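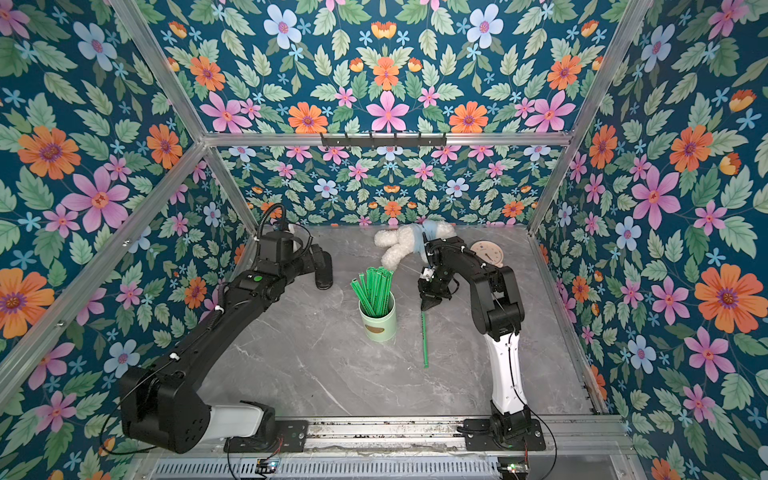 Minutes of the Garcia Street Allotment Society

Posted in July by Florêncio Neves
Print this page | E-mail this page

We met on Wednesday evening in the back garden at Orik House, which was very pleasant once everyone had found a chair out of the sun. Amândio Peixoto took the chair and thanked members for coming out in such heat, and thanked Mrs. Peixoto too for the lemonade (two jugs, both finished before the second item!).

Last minutes: Read and agreed, with one correction – the plum tree by the gate is on plot 4, and the Society is sorry for the mix-up.

Water: The new hose has reached the far beds at last, and the beans over there look much happier. Members are asked to water before nine in the morning or after supper, and please to coil the hose when finished. Florêncio will ask Plotico about a longer one for next summer.

Money: The balance stands at $1,954, with the shed roof still to be paid for. There was a long and friendly talk about whether to paint the shed green or leave it alone. Left alone for now.

Compost: The second bin is nearly full. No more grass clippings until it has been turned, please, and no citrus at all.

Harvest supper: Skandance have kindly offered to play again, and we said yes at once. Amândio will borrow tables. Anyone with spare squash – and we know who you are – should bring soup.

Any other business: A blue trowel was left by the tap. It is hanging in the shed.

Closed at 8:40, though several of us stayed on talking.

Contact the Secretary | © Garcia Street Allotment Society | Back to top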